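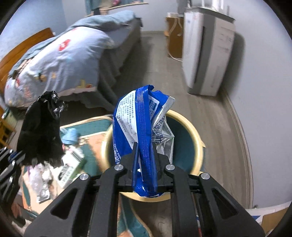

## 4. Recording a tidy-up session with the hand-held gripper

This section explains how to record one session for the Plisska litter task. Please read sections 2 and 3 first, where the mounting of the camera and the calibration of the jaws are described. The method was written by Branwen Ifans and was revised in August, after the first training run.

The aim of the task is simple. The operator picks up pieces of litter in a real bedroom and releases each one into a bin. From these recordings we train a policy which must later do the same work on a robot arm. The policy sees only what the wrist camera sees, so the quality of the session depends very much on how the operator moves.

### 4.1 Before you start

1. Check that both grippers are charged and that the pivot pins turn freely. If a joint feels stiff, clean it as in section 2.6.
2. Wipe the camera lens with a dry cloth. Do not use a wet wipe, it leaves a film.
3. Put the bin on the floor near the place where you will work. You must be able to reach its opening with either hand without making a step.
4. Lay out the litter. Use soft packages, clear wrappers and wads of paper or tissue in the same session. Crumple the packages differently each time.
5. Leave the rest of the room as the people who live there keep it. Do not remove the bedding, the furniture or the cables from view.

> **Note:** In the first version of the method we asked for a plain background. The policy trained on these sessions did well in our lab and poorly in all other rooms. Step 5 was added for this reason, please do not skip it.

### 4.2 Recording one pick

1. Start the Pritton recorder and wait for the second tone.
2. Open the jaws fully and hold them still for a moment. The software uses this pause to find the beginning of the pick.
3. Approach the item from above. Keep the wrist camera pointed at the item during the whole approach.
4. Close the jaws on the lower or the middle part of the item. With a folded wrapper, try to have one layer of film against each jaw.
5. Lift, and carry the item to the bin at a calm speed.
6. Stop when the item is directly above the opening. Both the item and a part of the rim must be visible to the camera.
7. Open the jaws and stay in place until the item has left them.
8. Return to the start position.

If you work with two grippers, the second one may hold a bag or move a neighboring item during the pick. It may enter the view of the first camera. We do not mask it in the training data.

**Caution:** Keep your fingers behind the guard when the jaws close. The inner arms move faster than the outer ones.

**Caution:** Do not press the gripper against the rim of the bin. A small shock is enough to shift the camera mount, and the calibration is then lost for all following picks.

### 4.3 When a pick goes wrong

Do not delete a failed pick. Say "miss" aloud, then continue with the next item. The word is found later in the audio and the pick receives a label.

- *The item slips before the bin.* Leave it where it fell, and pick it up again as a new pick.
- *The item sticks to a jaw.* Shiny film does this often in dry rooms. Open and close the jaws once. If it still hangs, remove it by hand and say "miss".
- *The item hides the bin.* This is allowed when some of the rim remains visible. If you see no rim in the preview, lower the wrist a little before the release.

### 4.4 How many picks we need

We collected 2,000 picks for the present model. For a new room, 200 further picks are recommended. Mali Lougher tested the trained policy in one apartment which was not part of the collection. From 200 attempts, 185 ended with the item inside the bin. In 7 of the failed attempts the arm released the item too early, when the rim was not yet in view. The other failures were at the grasp, mostly on clear wrappers, and we do not have a good solution for these yet.

A separate test without the pause in step 6 was not completed, so we cannot say how much the pause alone contributes. We keep it in the method until we know.

### 4.5 Uploading

1. Connect the gripper to the Esposito dock and wait until the light is steady.
2. Enter the room code and your operator code. Do not enter names or addresses.
3. Look through the preview. If a face, a letter or a screen is readable, mark the pick as private.
4. Press **Send**. The files stay on the gripper until the server has confirmed them.

For sessions recorded with the older Sturkent jaws, select "legacy" in step 2. The width values are stored differently there and must be converted before training, see section 6.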